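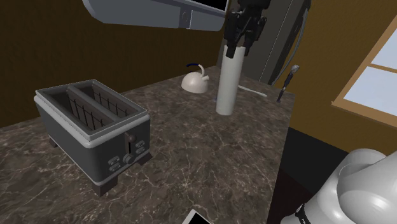 4. Fitting the shed alarm contact (Hamau 46)

Do the door side first. Door shut, battery OUT.

1. Wipe the frame down. Grease or sawdust and the pad wont hold.
2. Stick the magnet to the door, top corner, opening side.
3. Stick the sensor to the frame. Gap no more than a finger width -- less is better.
4. Screw both down. Pilot holes first on hardwood.
5. Battery in, plus side up. Two beeps.
6. Hold SET until the light goes green. Enter 1008, then your own code.
7. Open the door. Siren should go in three seconds. Enter code to stop.

Note: No beeps? Battery is upside down, or the pull tab is still in.

Note: metal doors need the spacer (part 632, in the small bag). Without it you get false alarms on windy nights.

CAUTION: Siren is loud. Ear protection for step 7, and warn the neighbors.

CAUTION: Don't drill thru the sensor case. Use the two slots.

Change the default code before you leave the site. Write the new one down somewhere that is not teh shed.

Padlock hasp is seperate, see section 5.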